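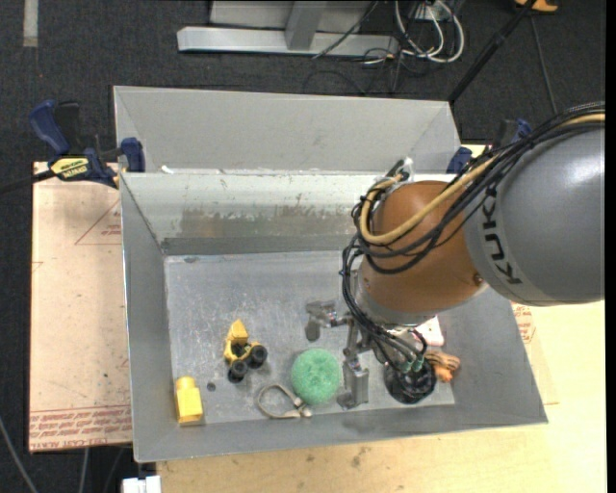
Moved the last of the boxes out of the Grundham flat on 18th June and I am never doing that again. 44 boxes. For two people and a kid! Half of it was stuff we'd already moved once from Sterham and never opened. So I've been on a clearing out kick ever since, and the thing that's finally working is stupidly simple - split whatever you're sorting into two sides, keep and go, and don't allow a third. A metal bin with a divider down the middle of it does the job fine, one side still empty, the other with a yellow toy digger or dump truck or whatever it is and a little yellow block. Small stuff first. Small stuff is what kills you.

Papers were the worst. I had bank letters going back to my first job at Benmoussa, plus every single payslip, plus a warranty for a toaster I don't remember owning. Three evenings gone. Shredder overheated twice.

Clothes, easier than I expected. Did the whole closet in an hour with the radio on. Kept the green coat even tho it doesn't button.

Books I cheated on. Vaughan Kerslake came over and took 57 of them for the shop, paid me in coffee, and I bought two back before he'd got them in the car. Not sorry.

Kitchen next. We own so many lids. Where are the pots?? Also found the good scissors, which I'd blamed Ambros for losing back in October - sorry Ambros.

Still to do: the hall cupboard, the cables (ugh), and the big dresser from Mitance that won't go up the stairs. Somebody offered me 700 for it and I said I'd think about it, and now I'm lying awake thinking about it. My gran kept her buttons in that thing.

Anyway got to run, pickup is in ten minutes and I can't find my keys. More when teh cables are done.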